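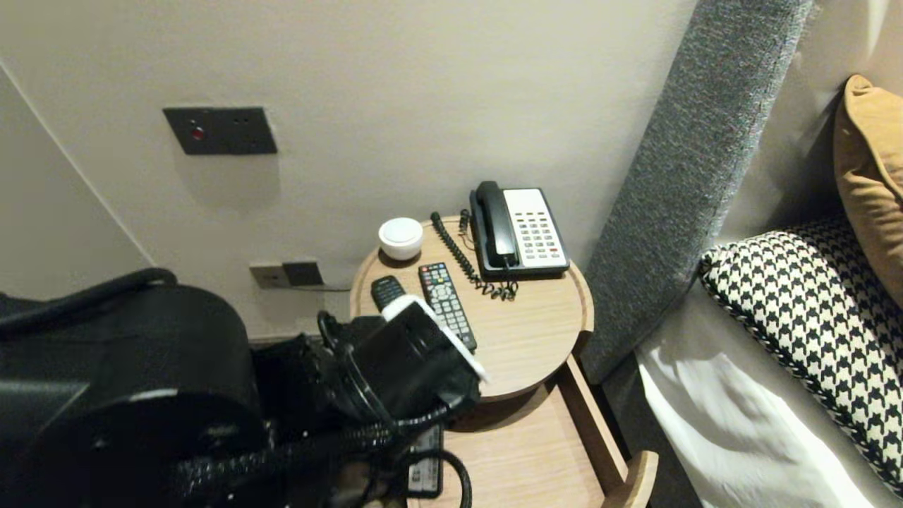
Okay, hi, can everybody in the back hear me? Great. I'm going to talk for a while about sleeping badly in hotels, which I have done professionally for eight years now, and about what a small hotel can do for people like me without spending much.

(Wait for the mic to settle. Don't start with the elevator joke, it bombed in Prekham.)

Quick bit about me. I used to sell flooring, and then I got a job visiting independent hotels and writing up how the night went. So I've slept in 215 rooms for work. I keep a notebook, and the page I always fill in first is the one for what woke me up.

What wakes people up? Doors. It's nearly always doors! Everybody thinks it's going to be traffic or the couple next door, and sure, sometimes it is, but mostly it's a heavy fire door with a tired closer on it, slamming at 6 in the morning when the early flight people leave. Go home and walk your own hallways and listen. Adjusting a closer takes a screwdriver and a bit of patience.

SLIDE 2

Noise, continued. The Madora had an ice machine on the other side of the wall from the nicest room in the building. The nicest room! They'd been getting complaints for years and handing out free breakfasts. Manikandan Rajan took over as manager in March and moved the machine down by the laundry, and he told me he wished he'd done it the first week.

Ask the room: who here has slept a full night in every one of their own rooms? (Leave a pause. Let them look at their shoes.)

I mean it, though. Sleep in them. Go to bed at the time your guests do, set the heat the way they'd set it, and stay till morning. You'll hear the pipes. You'll find out which curtain doesn't meet in the middle, and you will hate that curtain.

SLIDE 3
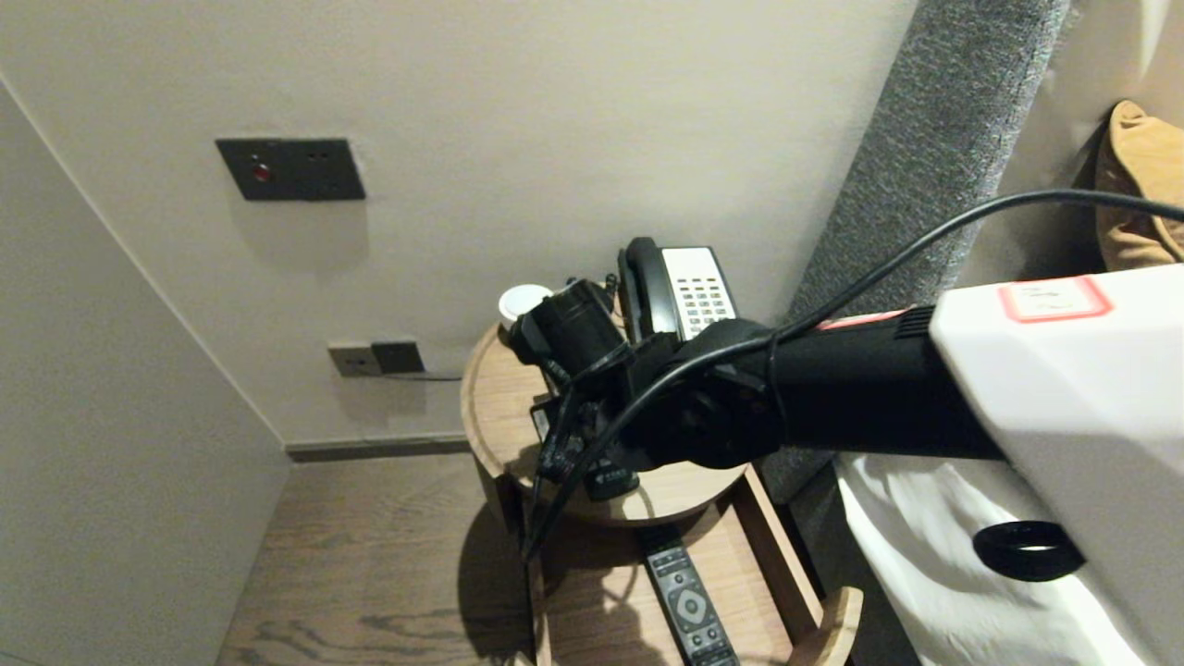 Light is my next thing. I carry a roll of black tape and I put it over every little glowing dot in the room — the TV, the smoke alarm that isn't blinking but just shines at you, the thermostat that thinks it's a lighthouse. One place had a thermostat so bright I could read by it. You can dim most of them in the settings menu, and the ones you can't dim, well, tape is cheap.

Curtains: go wide. Wider than the window, by a good bit on each side, and let them overlap. The Tiongson folks put in a return rail so the fabric wraps back to the wall, and I slept till nine, and I never sleep till nine.

(If running late, skip to pillows.)

Temperature. I get asked about this more than anything. I like a cool room, my husband likes a sauna, so don't ask me for a magic number. What I'd love is a heavy duvet and a light one in every closet, so we can fight it out ourselves.

SLIDE 4

Pillows! Aoi Tanabe at the Goko did a great thing. She asked guests at checkout which pillow they'd ended up using, the soft or the firm, and wrote it down on a pad at the desk until she had 1000 answers. I'd have guessed soft. It was firm, by a lot, and she'd been buying mostly soft. So she switched the order around.

Things to say if there's time: wake-up calls (people still like them, especially older guests), squeaky bed frames (tighten the bolts, please), and minibars that hum. Unplug an empty fridge and leave a note telling folks how to turn it on.

Questions now. I've got the notebook with me, so if I've stayed at your place, come find me by the coffee and I'll look up your page.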